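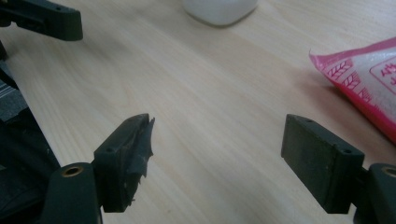 Table top, pale wood, grain running on the diagonal.

Sulau pantry set, README

Notes for anybody picking up the Sulau folder. Written fast, in July, fixing as I go. If something is wrong tell Darcy or just edit the file.

What it is

Table-top pantry stuff. Jars, bags, dry goods, the refill job (bag of something into jar of something). One kitchen, one table. Started as a side folder of Biltavgate and got too big so it moved out. 82 sessions as of this version. Earlier drafts said more, those counted the test runs, ignore.

Who

Kamol Boonchu - layout of the table, shopping, most of the sessions
Darcy Wihongi - file naming, this README, complaints
Kamonchanok Kongkaew - item list and the Thai names
Chanida Limsakul - second pass on the notes
Hanna Urbańczyk - spreadsheet, checks

The table

Light wood, stays in the same spot by the window wall. Wipe it before each session. Dry cloth after, granules get everywhere and they show up more than you'd think on pale wood. Don't put a cloth or mat down, we tried a mat in Wattanapong and the notes from that week don't compare with anything else.

Leave the middle clear. Jars go toward the back. Bag goes next to the jar it belongs with, flat, not propped up on the jar.

Bare-table entries are in there on purpose, they have the item field set to "none". Please don't delete them as empties. Somebody did, in version 2, and Hanna had to bring them back from the backup.

Items

Full list is in items.csv. Short version:

jar_handle - clear glass, shaped like a small pitcher, light gray plastic handle and lid

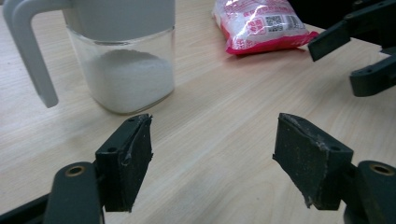

bag_red - the white plastic one with the red-pink band along the bottom, pink and red printing, two square codes on the front. Logged sealed or open, see below
white_fine - whatever fine white stuff is in the jar. Sugar or salt, the log says which if Kamol remembered to write it. If the field is blank leave it blank. Do NOT guess from the picture, you can't tell, we had an argument about this already
jar_tall, jar_square - only in the later sessions
scoop - only with the tall jar
bowl - for spills and for emptying out

Names are lower case with underscores. Kamonchanok's Thai names are in the second column, keep both. Don't translate the packaging text into the name field, there's a notes column for that.

How jars are logged

Fill level is by eye: empty, low, mid, high. Low is anything under a third. The surface is never flat so go by the middle of the mound and not the side that's piled up. If the jar got shaken or tapped level before, write "leveled" in notes.

Lid: on / off / resting. Resting means it's sitting there but not pushed down. If you can't see the top of the jar put "unk". Chanida went through and changed a lot of "on" to "unk" and she was right to, please keep doing it that way.

Handle side: left or right as seen in the picture, not from where the person stands. This was mixed up until session 30. Fixed now I think. If you find one that's backwards, fix it and put your initials.

How bags are logged

State: sealed, open, clipped, empty. A bag folded over with no clip is "open".
Lying: flat, standing, leaning.
Printed codes: yes/no only. Nobody needs to read them, wrinkles make most of them useless anyway.

Glare on the shiny bags is a pain late in the afternoon. Before noon is better. Blinds half down if it has to be later, and say so in the notes.

The refill job

Order we keep to, so sessions can be compared:

1. jar and bag out, both closed
2. lid off, goes to the left of the jar
3. bag open
4. pour, or scoop for the tall jar
5. lid back on, bag clipped
6. jar back to the shelf, bag in the bin box or back in the cupboard
7. wipe

Not every session has all 7 steps. Plenty stop after the first one, some are only putting things away. The steps column gives the range, like 1-1 or 5-7. Don't fill in steps you didn't see.

Spills: small is a few grains, big is anything you'd want the bowl for. Write where, near jar / middle / front edge. Crumbs from the lunch before don't count, although they do end up in the notes sometimes (Kamol, wipe the table).

Folders

sessions/ one folder each, numbered
items.csv
log.csv one line per session
notes/ scans of the paper sheets, not all readable
old/ the Vakilov naming, kept for looking things up, don't add to it

If a number in log.csv and the paper sheet disagree, the sheet wins. If the sheet has a coffee ring on it, ask Kamol.

Known problems

- white_fine blank in a lot of the early lines, see above
- the bag and the jar next to it don't always hold the same thing. Next to is not the same as came from
- light changes in the middle of a couple of the longer sessions
- bag_red was bought more than once, print might differ a bit from one bag to the next, all under the same name for now. Should probaly be split
- jar_square is called jar_sq in some notes
- glass shadows got marked as spills twice, removed, could be more

To do

Split bag_red. Finish the Thai column. Someone to re-check lids for the sessions Chanida didn't get to. Weigh the jars empty, Hanna has asked for this since the begining and the kitchen scale is right there in the drawer.

Changes

v3 - bare table lines restored, handle side fixed, lids re-checked (part)
v2 - moved out of Biltavgate, new names
v1 - Vakilov names, no item list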